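Glove over the hand for teleop demos, yes or no?

Forum > Manipulation > Teaching and demonstrations

tendonitis_tom
2019-06-11
ok quick one before I go back in. We're recording demos by remote control, glove on the operator, five finger hand on the other end. Task is pick up a soft pouch off a chair and drop it in a bin. Target is 100 good demos, we have 38. Lot of the bad ones are the knit sleeve on the robot side getting dragged into the thumb when the wrist rolls. So - do people leave the sleeve on or strip it? Boss likes it on. I'm leaning off.

kiln_dried
off. next question

marrowbone
Depends what it's there for. Ours is on to keep lint and crumbs out of the knuckles and we'd be cleaning joints every week without it. We did the Bultach kitchen job with it on the whole way, no snags. Cut back at the fingers though, pads bare.

tendonitis_tom
pads are bare on ours too, knit stops above them. It's the bulk further up that's the problem. Operator can't feel it bunching so they just keep rolling.

Also the operators hang the hand straight down between takes, fingers at the floor, and then start the next demo from wherever it happens to be. So start poses are all over the place. I kind of like that for variety but the replay looks drunk.

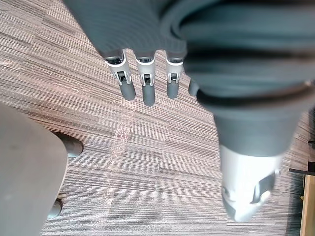 Anyway the other half of my question is whether to fix the start pose or let it float. Been floating it so far. Policy trained on the first batch reaches ok and then dithers over the pouch, opens and closes 4 times before it commits. One operator does exactly that by habit so I'm guessing it learned it off them.

kiln_dried
it did. throw out that operators demos

marrowbone
Don't throw them out!! You've got 38. Trim the dithering, keep the reach. We do that all the time, cut from first close to final close and stitch. Bit ugly at the join but it trains.

kiln_dried
stitching gives you a jump in the joint angles and then the policy learns the jump. seen it. hard no

marrowbone
Not if you blend over a few steps. We've shipped that way.

quiet_servo
Jumping in - I'm in the Jivcombe lab, we did the same kind of thing last September but by hand, literally holding the arm and walking it through. Much cleaner motion than remote, the person feels the contact. Downside is your own arm is in every camera view and fingers are a pain, you can't pose five of them at once. We ended up doing arm by hand and fingers off a foot pedal. Sounds dumb, worked fine.

On start pose I'd float it but inside a box. Tape on the floor, hand has to be over the tape. Operators will ignore it for the first day.

tendonitis_tom
foot pedal is kind of genius. But our grasp isn't just open/close, the pouch is floppy so you need the pinch and then the other fingers come in after. Could do two stages on the pedal I guess.

quiet_servo
two stages is what we had. half press pinch, full press wrap. Châu (the scripts package, if you use it) has a thing for that already, look under triggers. Docs are thin.

kiln_dried
Châu is fine. Goria is better and its logging doesnt drop frames

marrowbone
Goria's logging drops frames all the time on our machine, no idea what you're running it on.

kiln_dried
a computer

tendonitis_tom
lol. can we not

So plan for tomorow: sleeve stays on because boss, but I pin it back at the wrist so there's no slack on the roll. Tape box on the carpet. Dithery demos get trimmed and blended, and I'll train once with them and once without and see. Pedal if I can find one.

marrowbone
Pin it on the outside of the wrist, or it catches on the way back. And check the full roll both ways before you record anything, our first pin tore right through the knit.

quiet_servo
velcro strap, not a pin

kiln_dried
or take it off

tendonitis_tom
strap it is. Recording again in the morning, will post the success rate for both runs. If it's anywhere near 98 percent I'm not touching that sleeve ever again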